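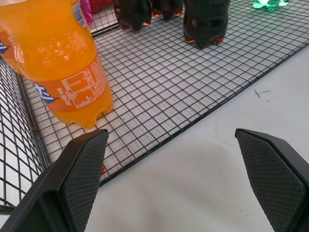
Call for playtest participants: Terata, closed combat and crafting test

Cosuvley is recruiting players for a closed test of Terata, a multiplayer survival game for PC. The test covers item durability, stamina cost, crafting yields and weight limits in the current build. Story content, voice chat and the northern half of the map are disabled. Applications close 13/07/2025 at 11:59 p.m. Pacific.

What is being tested

The build contains 153 craftable items, of which 46 were changed since the last internal version. Most changes concern tools and light armor. Repair kits now restore a fixed amount of durability per use and no longer scale with the crafting skill. Carry weight is calculated per slot, and stacks above the slot limit slow the character in steps. We need data on how players sort, drop and store items under these rules over several sessions on the same character.

Testers are placed in one of two groups. The first group plays on Kemppainen, a small island map with limited scrap and no vehicles. The second plays on Emero, a larger inland map with fuel, two trader posts and longer travel times. Group placement is made by the test team and can't be changed after the first login. Friends who apply together may be placed in different groups.

Requirements

Applicants must be 18 or older on the day they apply and live in the United States or Canada.

A desktop or laptop running 64-bit Windows 10 or later, with 16 GB of memory and a dedicated graphics card. Handheld PCs aren't supported in this build. Ultrawide monitors work, but the inventory screen doesn't scale correctly above 3440 x 1440.

A wired connection is preferred. Wireless is accepted if packet loss stays under one percent during the connection check, which runs automatically at first launch.

At least 25 hours of play in any survival or extraction game. You'll be asked which ones and what kind of character or base you usually play. There is no minimum rank or score.

Keyboard and mouse. Controller input is read by the build but several menu actions aren't bound.

Written English good enough to fill in a bug report with steps, expected result and observed result.

Time and schedule

The test runs for three weeks. Each tester completes two scheduled sessions per week, two hours each, plus open play at any time the servers are up. Scheduled sessions start at 5 p.m. or 8 p.m. Pacific; you select one start time on the form and keep it for the whole test. A tester who misses two scheduled sessions is removed and the place goes to the waiting list.

Servers restart daily at 4 a.m. Pacific. Characters and storage are kept through restarts. They will be wiped once, between week one and week two, when durability values are replaced. Base structures are wiped at the same time.

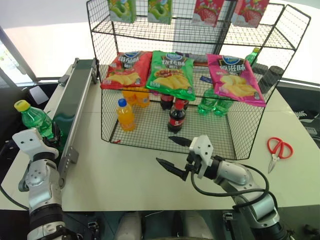 Can I keep my character after the test ends?
All characters, bases and items are deleted when the test servers shut down, and nothing carries over to the next build or to the release version.

Can I stream or record?
Recording for your own bug reports is allowed. Streaming, posting clips or posting screenshots is not, and this includes private community servers. The restriction stays in force until the public build, currently planned for December.

Is a mod or overlay allowed?
Frame rate overlays are fine. Anything that reads or changes game memory, including map overlays, will trigger removal from the test.

Tasks

After each scheduled session you fill in a form of nine questions. The form asks for items crafted, items abandoned, cause of each death and any point where you stopped playing to manage inventory. Answers shorter than one sentence are returned. At the end of each week there is a longer form on repair costs and storage. The client also logs item events, position and frame times; logging can't be turned off in this build.

Six testers from each group will be invited to one remote interview of 45 minutes. Interviews are voluntary and paid separately.

Compensation

Testers who complete all scheduled sessions and forms receive 343 dollars, paid by bank transfer or check within 30 days of the last session. Testers who leave early are paid for the sessions they completed, at an equal share of the total. The interview pays an additional 60 dollars. Payment is treated as income, and U.S. residents must return a completed W-9 before the first session.

How to apply

Send one email to the playtest desk with "Terata closed test" in the subject line. Include your full name, state or province, preferred start time, processor and graphics card model, and a paragraph describing the last time you lost gear in a survival game and what you did next. Attach the system report produced by the DxDiag tool as a text file. Don't attach video.

Applications are read by Princess Cabanatuan, playtest coordinator. Technical questions about the build or the system report go to Emmett Montoya in quality assurance; put "hardware" in the subject line. Selected applicants receive a confidentiality agreement and must sign it within three days. The download link and account key follow after signature. Applicants on the waiting list are told so by email and may be called up until the end of week one.

Employees of Cosuvley, its contractors and members of their households can't take part. People who took part in the earlier melee test may apply again but should state their old tester number.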